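**Flevik.** Die Boxhalle Huris nimmt nach dem Umbau den Trainingsbetrieb wieder auf. Der Hochring misst nun innen sechs Meter, die alten Seile wurden ersetzt. Den Auftrag führte die Firma Lim aus. Auf der Tribüne stehen 70 Sitzplätze, 3 davon für das Kampfgericht. Trainerin Seul-gi Son leitet die Leistungsgruppe, Jin-sol Yoon den Nachwuchs.
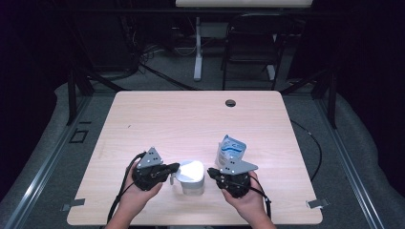
Der erste Vergleichskampf gegen Sudosis ist für Mai angesetzt. Gewogen wird am Vormittag. Getränke gibt es im Foyer.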